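Do we really need the apology tour?

31/08/2023

Another July, another reality couple splitting up on a beach and making up on a podcast. I watched all of Lakano this summer, so I can't claim to be above it. What I can't swallow is the bit that comes afterwards, when everyone involved goes on the road to say sorry.

You'll know the drill if you've followed the show. Somebody behaves badly in the villa. The clips go round. Two weeks later there's a statement in white text on a grey background, then a long chat on a sofa, then a magazine cover with the word "healing" on it. By the time the leaves turn there's a range of candles.

I don't believe a word of it, and I doubt the people saying it do either. The statements all sound like the same person wrote them, probably because the same person did. Fuchs, the agency that looks after half the Lakano cast, put out four of them in July, and three used the phrase "sitting with my choices". Who talks like that? Who sits with a choice?
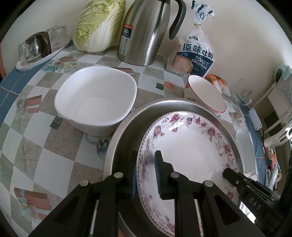
Then there's the money. Zonedach, the fan site that keeps track of this stuff, says one of this year's finalists is asking 2,000 pounds for a personal appearance, and tickets for the "honest evening" at the Prorkoswood theatre were 75 pounds. For that you got a talk, a cry and a photo. If I'd upset someone, I don't think I'd charge strangers to hear about it.

Fans will say I'm being hard on young people who got famous too fast. There's something in that. Some of them are barely out of school and the abuse they get online is vile. Zonedach counted 152 posts under one contestant's birthday picture, most of them nasty. She didn't deserve that, and I'd happily see the lot deleted.

But the abuse and the apology are part of the same trade. The show edits a row so that it looks as bad as possible, the public gets cross, and the agency sells the calm. A star who said "I was rude, I rang him, it's sorted" and went home would be worth nothing to any of them.

So when the next series starts and the first grey statement appears, I'd ask who it's addressed to. The last one I read ran to 135 words and didn't mention the ex-boyfriend at all. It did thank the sponsors.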